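Wall wiping demos – left hand keeps getting in the way??
Posted in Student Robotics Projects

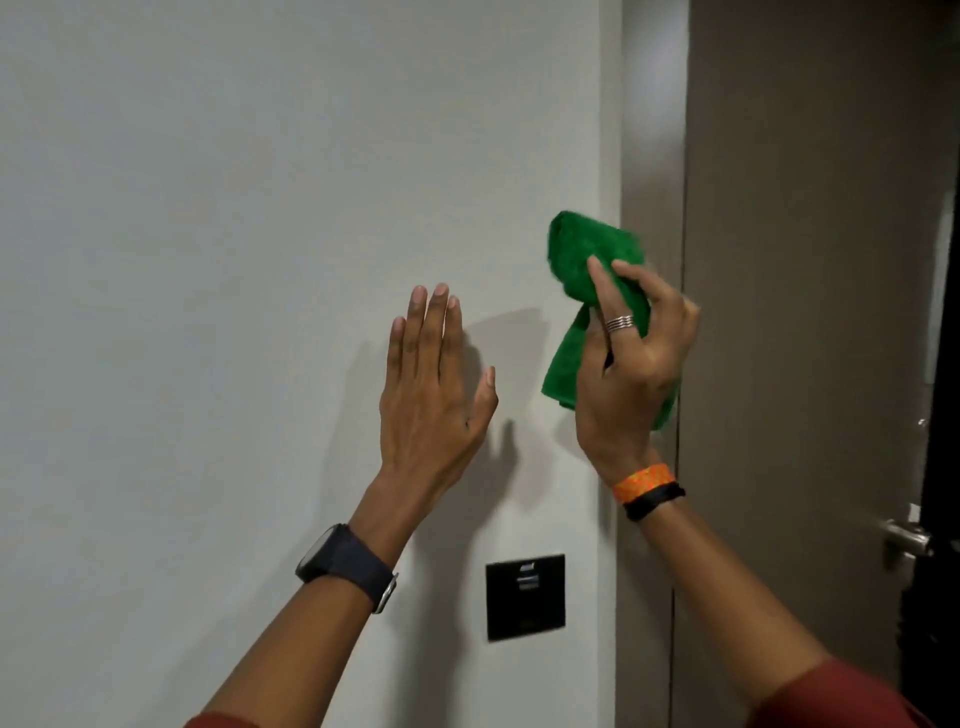 green cloth, right hand, next to the door

Our club is doing a wiping task for the Zoveo student challenge in March. 334 clips so far, head view. The hand tracker swaps left and right whenever both hands are up near the wall. Retrain or re-record? Only got 16 clips labeled by hand. Team of five, all pretty new to this.

ruggiero_lab
Don't re-record yet. Label more first – we had the same swapping at 49 clips and it mostly went away after we did another batch. Also check for shadows on the wall, ours got picked up as a third hand. Plain white walls are teh worst for that.

walitz5
just use gloves

isari_bot
Gloves will mess up your old clips tho, wouldn't mix them. You have a watch on the left wrist and an orange band on the right – fine for labeling by eye, but if everybody wears something different the model could learn the wrong thing. Swap them for a few takes and see if it breaks. Which tracker are you useing btw?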